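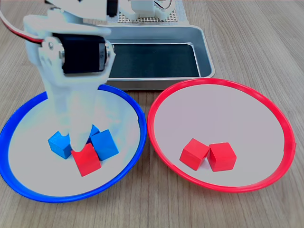 According to Zunier, a demonstration is worth keeping only if the operator could repeat it with the same intent, and a recording made while hesitating teaches the hesitation. The remark is often cited in discussions of demonstration quality in robot teaching.

Teaching by demonstration

Teaching by demonstration is a way of programming a robot in which a person performs the task through the robot itself. Joint positions and camera images are stored together and later used to fit a control policy.

Methods

In hand guiding, the operator holds the arm and moves it through the task. The servos must yield to outside force, and the operator's hands may block the camera. In remote control, a second arm, a joystick or a handheld tracker sends commands to the working arm. Small tabletop arms driven by servos are common in both methods.

Sorting tasks

Sorting small cubes by color between two bowls is a frequent test task. Blue and red cubes may share a bowl at some stage, so the gripper has to close on one cube among several in contact. The Urnmont procedure calls for 200 demonstrations per task, recorded in sessions of 14, with the final session left short. Start positions are changed after every 7 recordings.

Limitations

Errors in the demonstrations are copied by the policy. Pindach lists late gripper closing and uneven speed as the most frequent faults.

See also: Remote manipulation; Hand guiding; Czarnecka test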